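Nine views are not better than two (a long ramble about grasp labels)

July 2022

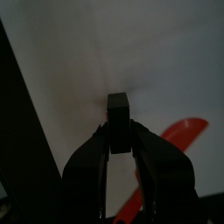 So, the results are in, and I've been putting off writing them up because I wanted to be sure I hadn't fooled myself again. Last time I posted a graph on here I had to take it down two days later, and I'd rather not repeat that.

A quick recap if you've wandered in from somewhere else. I've been working on a way of telling whether a two-finger gripper has a good hold on something, using only what the wrist camera can see. No force sensor, no fancy skin on the fingertips, just pictures. The little network that does the judging is called Plernora (I was tired, it sounded nice, it stuck). You show it a picture from the moment the fingers have closed, and it gives you a score for how likely the thing is to stay put when the arm lifts.

The question for this round was how many pictures it needs. My first version took nine per grasp, spread over the closing movement, and I was very proud of it. It was also painfully slow, and the labelling nearly finished me off. So I ran the whole lot again with six pictures, and then with two: one just before the fingers touch, and one once they've stopped moving.

I recorded 800 grasps for this. Mostly plain blocks, because with a block you know where the edges are and you can be strict about what counts as crooked, plus a handful of kitchen bits that I mainly used as clutter. Every grasp got lifted, held, shaken a bit and then marked as held or dropped. I did the marking by hand, in the evenings, with the radio on, and I would not recommend it as a hobby!

And the two-picture version came out level with the nine. I really did not expect that. I'd written half a post in my head about how the movement of the fingers carries loads of useful information — the way an object tips or slides as it gets squeezed — and the network seems perfectly happy to ignore all of it. Six pictures was a touch worse than either, which annoyed me for a whole weekend, until I trained it again from a different starting point and the gap went away. Moral for me: train everything more than once before getting upset.

Where it does fall down is dark things held by dark fingers. With a black block in black fingers and the lamp turned low, there isn't much for the network to hang on to. It can find the top of the block well enough, but the line where block meets fingertip is mush, and that line is the bit that matters. The scores drift towards the middle and you get a lot of shrugging. I tried brightening the pictures before feeding them in, which helped the ones taken in middling light and did nothing for the really gloomy ones. You can't brighten what was never recorded, I suppose.

A second problem is clutter lying behind the grip. If there's something bright and long back there, crossing the gap between the fingers, the early versions would get excited about it and more or less grade the wrong object. What fixed it was almost embarrassingly simple. I cropped the pictures tighter round the fingertips, then added a pile of training pictures with random coloured strips pasted in behind. It took one afternoon, most of which was me getting the masks the wrong way round and pasting strips over the fingers instead.

I took all this to the meet-up in Hedadthorpe and got some very fair grumbling about my test set. The complaint was that I'd split it by grasp and not by object, so the network had already met every block it was being tested on. Guilty! I've since redone it with whole objects held back. All the scores dropped, as you'd expect, but the ordering stayed the same and two pictures still kept pace with nine, so I'm fairly comfortable with the main result now.

Somebody is bound to ask why I don't just use Harasym for this. I did try. It wants a depth picture as well, and I'm being stubborn about sticking to a single ordinary camera. If you've got depth, go for it.

Next job is moving the whole thing over to Urkach, my slightly newer and much tidier control code, so the score can be used while the arm is running. At the moment it only looks at recordings afterwards. I'd like the arm to open up and have another go when the score is low, and I've no idea yet where to put the cut-off. Too fussy and it will sit there regrasping all day. I'm hoping to have something going in August, and I'll put the training settings up at the same time, once I've taken out the rude comments.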